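Gripper gallery: two hand-helds, one tablecloth, too many small objects
Words and pictures by Gumaro Arriaga

I spent a good chunk of August at the dining table comparing hand-held grippers, and people kept asking how it was going, so I'm finally putting up the gallery page I promised. It's a short one so far! I'll add to it when I get the rest sorted, but the notes are all here, and the notes are probably what you came for anyway.
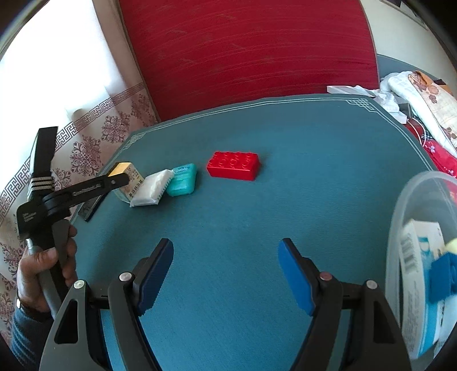
Table session, both grippers out
Blue pads in the foreground on the one I'm holding open, and the long black jaw of the other one over by the little cream box. The red brick with the eight studs is my favorite test piece on that table, and I'll get to why.

What I was comparing

Two grippers, which I'll call the Clukel and the Skonness because those are the names on my order slips. The Clukel is the short-fingered one that everybody I know starts with. The Skonness is longer in the jaw and costs more, and Josphat Urio had been after me to try it for months (he has two of them and won't shut up about it). Both are the squeeze-it-yourself kind, so you're feeling the whole thing through your own hand and wrist. That matters more than I expected, and it's where most of my opinions come from.

The routine was the same every time. Pick up an object, move it to the bowl, let go without flinging it, put it back, do it again. Every object got 20 tries with each gripper. I wrote down drops and I wrote down "ugly" picks, meaning I got there but I had to chase the thing around first. Upendo Chege sat in on a couple of the sessions and took over whenever my hand cramped up, which was more often than I'd like to admit.

Toy bricks

Bricks are great for this. Flat sides, hard corners, they don't squash, and if you come in crooked they tell you right away by twisting out of your fingers. The Clukel dropped the big one once in 20 tries. The Skonness dropped it 5 times, and all of those were me coming in from too far over to one side. Once I slowed down and squared up first it was fine, but I didn't give myself any do-overs on the tally, so 5 it is.

Small boxes

I figured these would be easy and they mostly were. The trick with a box standing on end is that you can tip it over with the side of a finger before you ever close on it. The longer jaw was better here! You can reach past whatever else is on the table and come down where you want. With the short fingers I kept bumping the neighbors, and then I'd have two things to put back instead of one.

The soft packet

Oh boy. If you only have time to try one object on a new gripper, make it a soft packet. It slides, it folds, it hangs on to one finger after you've opened up. Out of 20 tries I had 15 ugly picks with the Skonness and I quit counting how many times I said a bad word. The Clukel did better but I wouldn't call it good. Kiprono Mohamedi told me to stop trying to pinch the middle and go for an edge, and that helped with both of them. I should have asked him on the first evening.

Rounded case

Somewhere between the brick and the packet. Rounded sides want to roll out from under you if you close too low. I ended up going in a bit higher than felt natural and closing slowly, and after that I only lost it when I got cocky.

How they feel in the hand

The Clukel is light and quick and I could go a whole session on it without thinking about my wrist. The Skonness pulls forward a little when you hold it out over the table, and by the end of the evening I was propping my elbow on whatever I could find. Ataahua McPhee has longer arms than I do and says she doesn't notice it at all, so try before you buy if you can.

I do like the Skonness trigger better. There's less slop at the start of the squeeze, and you can stop halfway and hold without your fingers shaking. If somebody put that trigger on the Clukel body I'd buy it tomorrow.

Pads

Change your pads before you blame your gripper! I ran one whole session on an old set and the numbers were so bad I tossed the page. New pads went on and the same objects were back to normal. I've got a set of the Graltholm ones coming in the mail, which are supposed to be softer, and I'll run the packet again with those and post what I get.

Which one would I keep

For a crowded table with stuff you need to reach around, the Skonness. For everything else, and for anybody just getting started, the Clukel, and spend what you saved on spare pads. Josphat disagrees and has told me so in 51 text messages (I scrolled back and counted). He's welcome to write his own page.

Still to come: the Graltholm pads, a round with Upendo doing all the picks so it isn't only my hands in the results, and maybe forks and spoons if I can stand the noise.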